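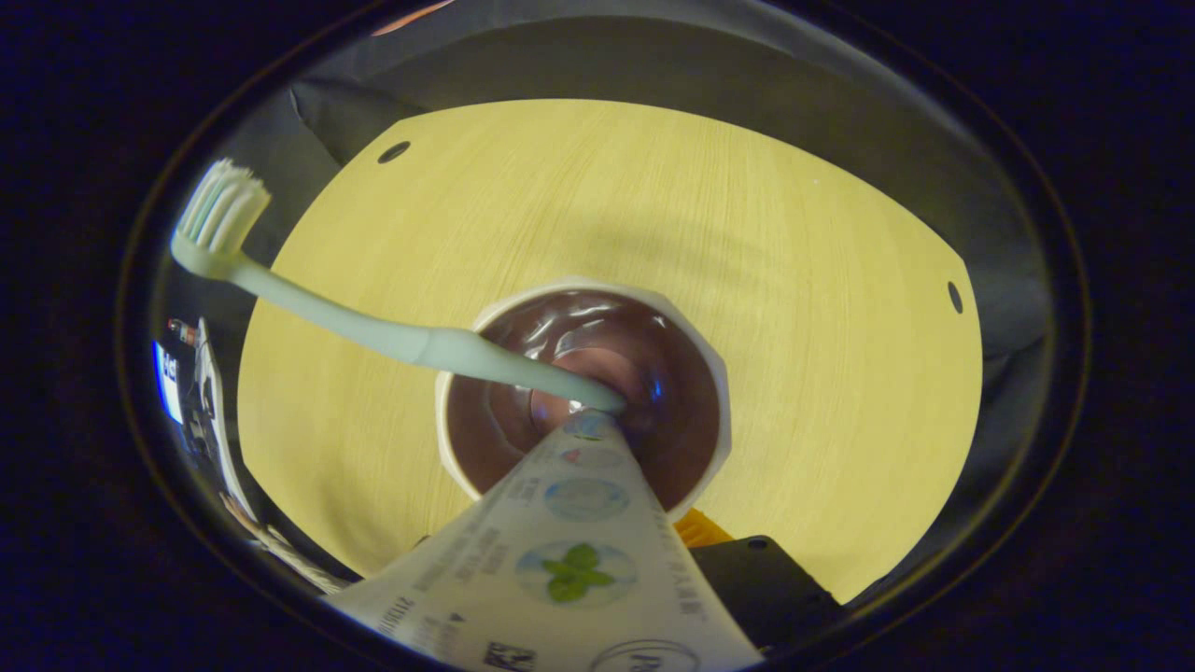
A toothbrush and a tube of toothpaste meet in a cup on one of the round tables at Urard's workshop in Zistascombe.

Robots learn the bathroom shelf, and the packers learn the robots

28th April

For most of her working life Amparo Arroyo has packed overnight kits, the little bags of toiletries that get handed to hospital patients, stranded travelers and people who turn up at a shelter with nothing but their coat. She can put one together with her eyes on the clock and her mind on dinner. Since February she has been doing something a good deal slower. She stands at a round table in the back half of the Urard building on Paredes Street and shows a machine how to put a toothbrush in a cup, and then how to put the toothpaste in beside it, and then she takes it all out and starts over.

"My daughter asked me what I did at work and I said I put a toothbrush in a cup," she said, laughing. "She said, all day? And I said well, no, in the morning it was a washcloth."

Urard, which has packed and shipped care kits from Zistascombe for longer than many of its staff have been there, is getting ready to put two robot arms on its smallest packing line, the one the company calls Wotumer after the road the old depot stood on. The line handles the special orders, and those are the awkward ones: a cup with a brush and paste standing in it for a care home, a zip bag with a comb for a hotel, something different again the next week. Ordinary packing machines have never been much use for that kind of work. They like a hundred thousand of the same thing, and Wotumer might make 60 of one kit before lunch and never make it again.

So the company has taken the long way around. The packers do the jobs themselves with hand-held grippers that have a camera mounted on them, squeezing the fingers open and shut with their own hands, and the recordings are what the arms will be trained on. A packer working this way can get through 104 good takes in a shift if the objects behave. A tube of toothpaste very often doesn't. It is heavy at one end and slippery all over, and if you come at it from the wrong side it swings around and knocks the brush.

Fulgencio Villalobos, who runs the floor and has the patient manner of a man who has been asked the same question by a lot of worried people, said the choice of who would do the recording was easier than the choice to do it at all. There was an offer from outside to have it done by a contractor in another city. He turned it down after watching a trial.

"They were careful folks and they did it very neatly, but they did it like people who had never packed a kit," he said. "They'd put the brush in and it would be leaning the wrong way for the next thing. Amparo doesn't think about it. Her hand just goes where it ought to go. I'd like the machine to pick up some of that."

The question everyone in the building has had on their minds, naturally, is what happens to the people. There are 11 packers on Wotumer across the day and evening shifts, and the company has put in writing that none of them will lose their place through the end of next year on account of the arms. What changes is what they'll be doing. The arms are meant to take over the reaching and setting down, which is the part that wears out wrists and shoulders. The packers will set up each new kit, record the first takes, watch over the line and step in when something lands crooked.

Benito Lorente has been on evenings since he came out of the army, and he told me over a very strong coffee in the break room that he was glad of the promise and would have been gladder of a longer one. He isn't against the arms. His right elbow has been bad for a while now, and he has already noticed the difference in the weeks he spends recording, with more stopping and more standing back to look. What bothers him is the other side of that.

"When you pack, you talk," he said. "You've got your hands going and you can talk about the game, or your kid, or whatever. With the gripper you have to keep your mind on it. First couple of weeks, it was so quiet back there I could hear the refrigerator in here."

That complaint came up often enough that Villalobos changed the schedule. Packers now spend half of any shift recording and the other half on the regular benches with everybody else, and the recording tables, which used to be set well apart with dark cloth hung around them, have been moved close enough that two people can chat between takes. The cloth has stayed, since the training people asked for plain backgrounds, and it gets straightened and wrinkled again several times a day.

There has been some back and forth about pay as well. At first the recording work was paid at the ordinary packing rate, and Remedios Barrios, who speaks for the packers when something needs to be said to the office, thought that was wrong and went upstairs and told them. Her argument was a simple one. A person who packs a kit has packed one kit, but a person whose motions go into the machine has, in a manner of speaking, packed a great many that she will never lay eyes on. The office took a few weeks over it and came back with a higher hourly rate for recording time, paid from the first day anyone picked up a gripper. Barrios said it was less than she asked for and more than she expected. She is still pressing for a say in how long the recordings are kept and whether they can ever be sold on to another company, and a meeting on that has been set for after the summer holidays.

I spent a good part of an afternoon at the tables, and I will admit the work is more absorbing to watch than it sounds. The tops are pale yellow wood, and there is always a little something or other sitting near the edge waiting for its turn. Arroyo let me try the gripper. It is lighter than it looks and the squeeze is soft, softer than a pair of kitchen tongs. I got the toothbrush into the cup on my third go and was very pleased with myself until she pointed out that I had put it in bristles first, and nobody at a care home would thank me for that! The brush goes in handle down, the way you would leave it at your own sink.

The person on the other side of all this is Florencio Montes, the technician Urard hired over the winter to get the arms going. He keeps a desk beside the line and spends his mornings going through the previous day's takes. He was pretty frank that the arms are not ready. On a good run in the test bay they can place a brush, and they have managed the tube when it has been laid out nicely for them. Given a tube lying under something else, or one with its cap toward the wall, they tend to hover and then give up. More takes should help, he said, and takes that show things going a bit wrong and being put right will help most of all. He has asked the packers to stop throwing out their fumbles.

That request went over well. Arroyo told me she had spent weeks feeling bad about every dropped tube, and now she gets to keep them.

The arms are due to start on a single kit, the care home cup, with a packer standing by for every shift. Urard has not set a date for the second kit and Villalobos would not be drawn into guessing at one. In the meantime the regular orders are going out as they always have, by hand, from the benches along the front windows, and the company is taking on one more evening packer. Anyone interested can ask for Villalobos at the Paredes Street door.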